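Textile Care Notes: Rinse settings and detergent residue in cotton

Members running the Tonby wash line have reported stiff hand feel on cotton goods after the changeover to Tunero. The same complaint came in from two smaller sites that use the powder form. In all cases the wash result was acceptable and the fault was traced to the rinse. The revised settings are given below and replace those in the spring issue.
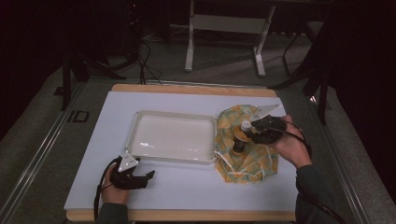 Page last changed: October

Cotton holds more liquor than polyester or a blend at the same extraction speed. Whatever is dissolved in that liquor stays with the goods when they go to the dryer. If the last rinse still carries alkali, the dryer concentrates it in the fiber. The result is a harsh surface, yellowing under the iron, and in some cases skin complaints from end users.

The Wunalitz site measured this on a mixed load of table linen and printed cotton. With two rinses at a low water level, conductivity in the final rinse was 940 microsiemens per centimeter above the incoming supply. A third rinse at a high level, with an intermediate spin before it, brought the load within the site's own limit. Adding the third rinse without the spin gave a much smaller improvement. Most of the carryover was in the goods and could not be diluted out at a reasonable water volume.

Settings for Tunero liquid, cotton program:

Main wash at 68 °C. Do not raise the temperature to compensate for underdosing.
Drain fully before the first rinse. Check the drain valve for lint if the drain step runs long.
Intermediate spin of 30 seconds after each of the first two rinses.
Final rinse at high level, with sour added after the drum has filled.
Hold time for the sour step is up to 6 minutes. A longer hold gave no further drop in pH.

The powder form needs the same rinse sequence. It should be predissolved where the supply is cold, or undissolved grains can lodge in folded hems and release alkali late in the cycle.

Printed goods should be run separately from whites until the dye has been checked for fastness. Wet a hidden area, press it against an undyed cotton strip, and let both dry flat before reading. Read the strip in daylight. Warm lamps hide a faint yellow stain. 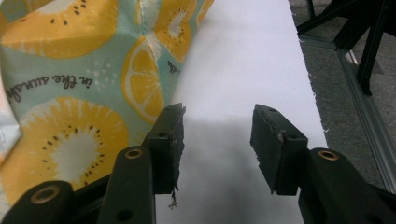 White cloth, single strip.

Conductivity must be compared with the incoming water on the same shift. Several readings sent in by members could not be used, as they gave only the rinse value. Take the supply sample at the machine inlet after flushing the line.

Staniforth has supplied a replacement chart for dosing pumps with the older cam. The chart covers liquid products only. Sites with the newer controller should enter the rinse changes by hand, then save the program under a new number so that the previous settings remain available.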